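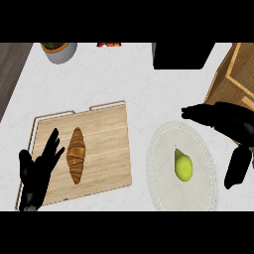

haukerieger
Finally getting round to the kitchen refit and I'm stuck on worktops. The fitter wants an answer by the end of November. My other half has her heart set on white marble with faint grey veins, same as in the picture, and I'll admit it looks good with a plain wooden board on it. My worry is living with it. We cook every night, there's a lot of lemon and vinegar involved, and our two are not careful with squash. Quote from Economou is 300 a metre more than the quartz, fitting included. Has anyone had marble for a few years and still likes it?

sorar_mill
Had ours six years. It has marks. Dull rings by the hob where someone left half a lemon, and a patch near the kettle. We stopped noticing after the first winter. I would have it again.

pantryshelf
Wouldn't touch it. Friends had it put in and spent the first year wiping behind every guest. They sold up and the agent told them buyers asked about the stains at nearly every viewing. Get the quartz.

sorar_mill
Agents say all sorts. Was it sealed?

pantryshelf
Sealed twice. Sealing slows down oil and tea. It does nothing for acid, because acid eats the surface itself.

haukerieger
That's what I couldn't get a straight answer on. Economou said "sealed for life" and left it there.

Divik
Pantryshelf is right about acid. I fitted stone for a good while. Ask for honed instead of polished, the etching shows far less. You can also rub a honed top back yourself with a fine pad. I use 200 grit for a deep ring and go finer from there, but practise on the offcut first. On "sealed for life", ask them to put it in writing and see what happens.

pantryshelf
Honed stains quicker though.

Divik
A bit quicker, yes. Reseal once a year, takes an evening.

tinroof
We did half and half. Oak either side of the hob, marble on the bit by the window where I roll pastry. Saved a fair amount. The oak needs oiling more than I was told, and it has gone black round the tap, so keep it away from the sink.

haukerieger
Hadn't thought of splitting it. The run by the window is only 60 deep and 2 metres long, so that might come out of an offcut. Does the join collect crumbs?

tinroof
Yes. Old toothbrush sorts it.

Soka
Get a sample piece and leave lemon juice, red wine and turmeric on it overnight. We did that with three stones and it settled the argument by breakfast. We went for granite.

haukerieger
Good idea. Ringing Economou in the morning for a honed sample, and asking about offcuts while I'm on.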